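# Idureck dual-approval unit

**Maker:** Drevby
**Type:** desk or shelf mounted, wired network
**Works with:** Drenport management software, Duan card readers
**Status:** in stock, current version

The Idureck is a small network appliance that holds outgoing payments and account changes until a second person has approved them. It sits between the accounts software and the bank upload. A payment file sent to the unit is checked, queued and kept there. It is released when two different cards have been presented, each with its own PIN.

It is meant for offices where the same few people raise invoices, change supplier bank details and send the payment run. The most common loss in such offices is a changed sort code accepted on the strength of an email. The unit treats a change of bank details as an event of its own and queues it separately from the payment that uses it.

## How a release works

1. The accounts package writes a payment file to the shared folder on the unit.
2. The unit compares each payee with its stored list. New or altered payees are marked.
3. The first approver presents a card and enters a PIN. The totals and marked payees are shown on the display.
4. The second approver does the same. The order of approvers is not fixed, but one card cannot be used for both steps.
5. The file is signed and passed to the upload folder.

A file not approved within nine hours is returned to the sender with a note. The period can be shortened in Drenport but not lengthened.

## Specification

| Item | Value |
|---|---|
| Stored payees | 300 |
| Approver cards | up to 9 |
| Display | 7 inch, monochrome |
| Network | wired only, one port |
| Power | external supply, included |
| Log | append-only, exported as plain text |
| Case | painted steel, tamper switch on the lid |

Opening the lid locks the queue. Files already held are kept, and the unit asks for two cards before it will work again. A loss of power has no effect on the queue or the log.

## Roles

There are three roles: approver, clerk and auditor. A clerk can send and withdraw files. An approver can release them. An auditor can read the log and nothing else. No role has full rights, and there is no master card – a site that loses all its approver cards has to return the unit to Drevby for reset, which clears the payee list.

A person may hold only one role. This is enforced by card number, so it depends on the site issuing cards properly. The setup guide, written by Mathis Cordier, has a page on this that should be read before the first cards are issued.

## Limits

The unit does not judge whether an invoice is genuine. Two approvers who both trust the same false email will release the payment. It does not inspect email, telephone calls or web traffic, and it is no substitute for ringing a supplier on a known number.

Two people acting together can release anything. The log will show both cards and the time of each, and Drenport can send a daily copy to an address outside the office.

Direct debits and card payments do not pass through the unit. In the trial sites run by Solange Brunet, 94 per cent of outgoing payments by value were sent by file and so could be held; sites that pay mainly by card will see much less benefit.
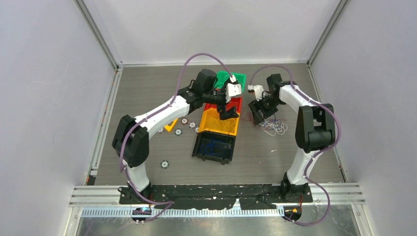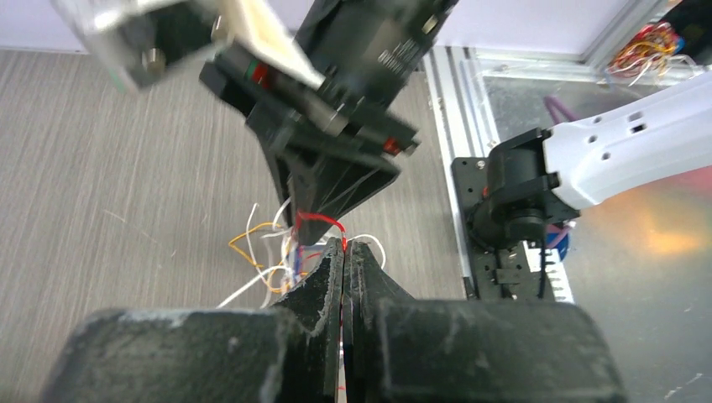
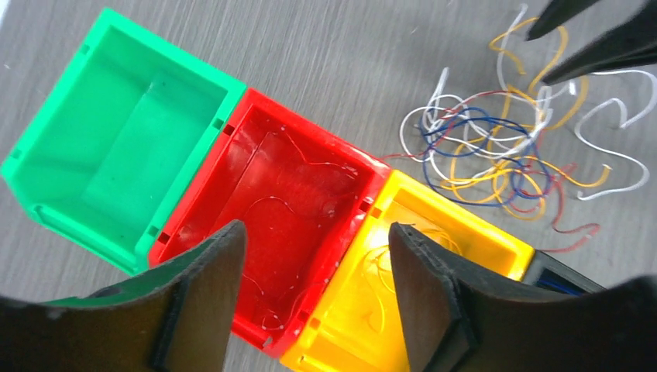

## Installation

Allow a shelf with clear space for the lid and a free network socket. The unit needs a fixed address, set from the front panel on first start. It should be on the same network segment as the accounts computer – routing between segments works, but the shared folder is slow to appear and some packages give up waiting.

Import the payee list as a CSV file. The import itself needs two cards. Check the list against paper records first, as every payee in it will be treated as known from then on.

Duan readers connect to either side of the case. Older Duan readers with the round plug need the adaptor lead, sold separately.

## Ordering and support

Supplied with power supply, network lead, four blank cards and printed setup guide. Extra cards are sold singly. Drenport is licensed per unit and the first year is included.

Sales: Agathe Lecomte
Technical support: Châu La
Returns and card resets: Faustine Leclerc

Please quote the serial number on the underside of the case. Units bought before February need the current firmware before Drenport will find them; the file is on the downloads page, and the update takes one restart.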